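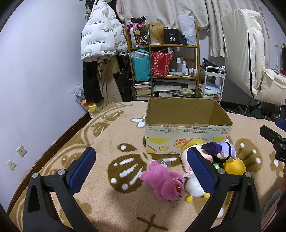 My project for the Small Spaces unit at Dawber is about the stuff in a bedroom that never gets a place of its own. I don't mean clothes (clothes have a closet) or books (books have shelves, or at least a pile). I mean plush toys, key rings, little purses, travel tissues, the sample you got free with something else. I have a lot of it, and most of it is soft and round and rolls off whatever you set it on. The pink bear is the worst, so she ends up face down on the floor next to the duck and the pig and the one with the purple hat, right in front of the cardboard box they were all supposed to be in. The box has a cartoon on it that looks like cheese, which I like, and that's one reason I wanted to keep using it instead of buying a bin.

Project report, Small Spaces unit
Turned in September 29, 2019

## What I wanted to find out

The assignment was to pick one storage problem in the room where you sleep, change something, live with the change, and write it up. We could spend money but we'd lose points for it. The whole thing is out of 100 and I did not want to lose points, so I decided on no shopping at all.

My question was: can one open box hold all the small soft stuff in my room and still be something I use every day? I already knew I could cram things into a box. I've been cramming things into boxes since I was little. The part I wanted to know about was what happens after, when you want the one thing at the bottom and you're already running late.

I first got interested in this back in May, when I moved rooms and packed everything in a hurry. I found my good coin purse inside a sock inside a tote bag, weeks later. That was kind of the start of it.

## The room

It's a normal bedroom, pale walls, wooden shelves along the far side. The shelves are doing a lot already. Books go down low in stacks, the bottles and bags go in the middle, and up top is where things go when I don't want to deal with them, so there's a blonde wig up there and a black box with a 40 on it and whatever bag landed there last. I left the top shelf alone for this project. It needs its own project!

I did all the sorting on the floor, on the beige fleecy thing with the brown flowers and white dots. I tried my desk first and it was bad, because stuff kept going over the edge and behind the drawers. On something fleecy the toys stay where you put them, mostly, and you can sit right in the middle of everything. The one drawback is that anything white or tan sort of disappears on it. I sat on a lip balm.

## The plan

There's a sorting method we read about in class called the Skulutau sort, from the course handbook. You take everything out, group it by how often you touch it, and put it back with the often-touched things on top. It's written for kitchen drawers, and the example in the handbook is all spatulas. I wanted to see if it worked on things that squish.

I did 3 rounds:

- **Round one: by kind.** Toys with toys, purses with purses, bathroom-type things together.
- **Round two: by size.** Big on the bottom, little on top.
- **Round three: by how often.** The Skulutau way, as close as I could get to it.

Each round I packed the box, lived with it, and wrote a note every time I took something out or put something back. The whole project took 11 days, including one when I wasn't home and wrote nothing. I know the rounds weren't all the same length. I put that in the problems section too.

## Round one, by kind

This was the prettiest. I'm just going to say that first. All the pink ones together, faces out, looking over the edge of the box like they were waiting for a bus — I was really proud of it and sent it to people.

It lasted one evening. The trouble with sorting by kind is that my things don't agree about what kind they are. Is a plush coin purse a toy or a purse? It's yellow and fuzzy and has a loop on it, but it also has my change in it. I put it with the purses, looked for it with the toys, and then gave up and borrowed money for the bus. And a bear with a key ring hanging off it is technically a bag charm, so should it live on a bag? I went back and forth on the bear for so long that I wrote a whole page about it, which I've left out of this report to be nice.

The other thing I noticed was that putting away took longer than taking out. I'd stand there with a thing in my hand trying to remember its category. If I was tired I just dropped it next to the box. By the end of the round there was a second group on the floor that was nearly as big as the one inside.

## Round two, by size

I had high hopes for this one because it takes no thinking. Big things go in, small things go on top, done.

What I forgot is that small things don't stay on top of big soft things. They sink! Every time I pulled out something from the middle, the pile settled and the littlest items slid down the sides. By the second morning the key rings were all at the very bottom under the biggest plush, and I had to tip everything out to get one. It's like cereal, where the crumbs go to the bottom of the bag.

It did use the space best. Everything went in with room left over, and nothing stuck up above the top. If I were packing for a move and didn't need to touch anything until I got there, I'd do it this way and be happy. I told my roommate from the old building, Cotetti Hall, and she's going to do it for her yarn.

## Round three, by how often
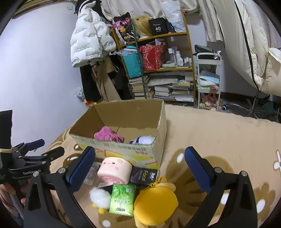
For the last round I made myself decide what I really reach for, and I was surprised by my own notes. I thought it would be the toys. They're cute, they're why I have the box, and I hardly pick them up. What I kept reaching for was the boring stuff that gets mixed in with them. So I put the not-often things in the box first and kept the rest out in front where I could look at it, and that's how the green tissues wound up sitting next to the yellow coin purse, with the dark gray box that says "face" just behind. The pink roll cake with the cartoon sort of face stayed out too. I can't defend that one by frequency. I just like looking at it.

Packing this way felt slow the first time, and then it got quick. The bottom layer is all soft things I don't need, so it works like a cushion, and it doesn't matter if it shifts. The top layer I kept small on purpose. I let myself have 6 things up there and no more. If a new one came in, an old one had to go down or go live someplace else.

It also made me move some things out of the box for good. A few pink plush went onto the lower part of the white cart, next to the chair, and they look fine there. The cart was already half pink so it's not like anyone noticed.

## What I'd tell someone else to do

I talked to the other people in my group about this and we all had different rooms and different junk, so take it for what it is.

If you have soft things and hard things together, put the soft ones in first. I tried it the other way for part of an afternoon and the hard ones poke through and everything leans.

Throw the wrappers away before you start. I had little clear plastic packets and bits of wrapper mixed in with the toys the entire time, and I kept picking them up, looking at them, and putting them back down like they were possessions. I didn't write down how many times I did this. Too many.

Anything with a ring or a loop on it can go over a hook. This was my group partner's idea and I resisted it because I wanted the box to do everything. She was right about the keys.

Don't sort somewhere you need to walk. My chair has wheels and I rolled it back into the pile once, and I felt terrible about the duck.

## Problems with this project

The rounds were different lengths. Round two was so annoying that I quit it early, and I should have stuck it out so the notes would match up.

I'm one person with one box. The handbook says to have somebody else use your system for a while to see if they can find things without asking you. I did ask someone to find the tissues, once, during round one, and she found them right away, but she'd watched me put them there. So that's not much of a test.

I also got better at my own stuff as I went. By round three I knew where everything was just from having handled it so much, and maybe any system would have felt good by then. I don't know how to fix that except to do the rounds in a different order with somebody else's toys.

And my notes are messy. I used the Leten log sheets from class for the first round, and they have a column for "time to locate" that I filled in with things like "quick" and "ugh." After that I switched to a notebook and wrote in regular sentences. My teacher has both.

## Where it is now

The box is still on the floor and I'm still using round three, with a couple of changes. The coin purse has moved to my backpack, because that's where I am when I need change. I want to try a piece of cardboard across the middle of the box so there's a front and a back, and I have a cereal box saved for it. I haven't cut it yet.

The bear is on my bag for now. I'm trying it for a week.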